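What the Water Leaves Behind

Hard water and the small habits of a valley town

10/13/23

When I moved to Drarkthorpe, the first thing I learned about my new town was the kettle. I bought a new one in the first week, and before the month was finished it already had a white crust on the bottom. In the place where I grew up the water came from a mountain lake, and a kettle could serve a family for twenty years and stay clean inside. So I believed that I had bought a bad kettle. I took it back to the shop, and the woman at the counter looked inside it and laughed, in a kind way. "It is only the water," she said. "You will get used to it."

I have not fully gotten used to it, but I became curious, and curiosity is perhaps a good replacement.

Drarkthorpe takes its water from wells in the chalk under the Anden hills. Rain falls on the hills and goes down through the stone very slowly, and on this long way it picks up calcium and magnesium. When the water arrives at our taps, it carries 248 milligrams of hardness in each liter. In Usenen, which is only one valley to the west but drinks from a river, the number is 110. People here know these two numbers the way people in other towns know football results.

The difference can be tasted. Tea in Drarkthorpe has a thin skin on top when it stands for a few minutes, and the color is more brown than red. My neighbors say that tea made in Usenen tastes empty. In Usenen they say that ours tastes like a wall. I have drunk both with an open mind, and I must admit that I now prefer the wall, at least in the morning.

Bread is another matter. The baker on Karabulut Street told me that hard water makes the dough tighter, and that when he worked in a soft water town for one winter he had to change nearly all his recipes. The dough there was sticky and spread out on the table like a lazy cat. He came home in spring and was happy to have his stiff dough again. He sells a round loaf with a thick crust, and on market mornings the line goes out of the door and past the shoe repair.

It is in the bathroom and the laundry room that the hills become less charming. Soap does not like calcium. It makes a gray scum that sits on the edge of the bathtub, and it takes more soap to get a foam. Towels dried on the line become stiff, and my first ones could almost stand up alone. For years I answered this with more detergent, as many people do. It did not help much, and the cost was not small.

Then an older lady in my building explained to me how to read the detergent box. On the back there is usually a small table, with soft, medium and hard water, and a dose for each. I had never looked at it. For our water I was giving the correct dose for a very dirty load, every time, even for two shirts and a pillowcase. She also told me to wash at a high temperature less often, as the scale comes out of the water when it is heated. She is a great believer in citric acid, which she buys as a powder and keeps in a jam jar - with a large label, so that no guest puts it in the coffee.

Some houses have a water softener in the cellar. The simplest model in the hardware shop costs 501 before the plumber arrives, and it must be fed with salt. A part of my neighbors swear by it. Others say that soft water feels slippery on the skin, as if the soap never leaves. The town talked for a long time about softening the water at the wells for everybody, and there was a vote last November. The proposal lost by 199 votes. I was surprised by how warmly people spoke against it. They complained about the kettles in one sentence and defended the water in the next one.

I think I understand it better now. On Sundays I sometimes walk up to the Anden springs, where the water comes out under a low stone arch and runs over moss that has turned half to rock. Children leave twigs there at the beginning of summer and come back in fall to find them covered in a white coat. It is the same white coat that I remove from my kettle.

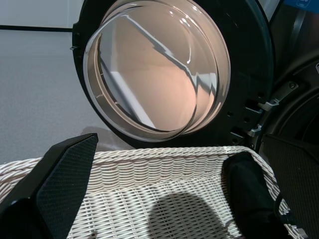 The older lady has one of these twigs on her windowsill, and she says that it was put in the spring by her brother when he was six. I have left one there myself, under the arch on the left side, with a piece of blue string around it. When I went to look last week, the string was already difficult to see.

Related
The Bakers of Karabulut Street
Usenen and Its River: A Walk in Four Bridges
How to Read a Water Bill
Winter Paths in the Anden Hills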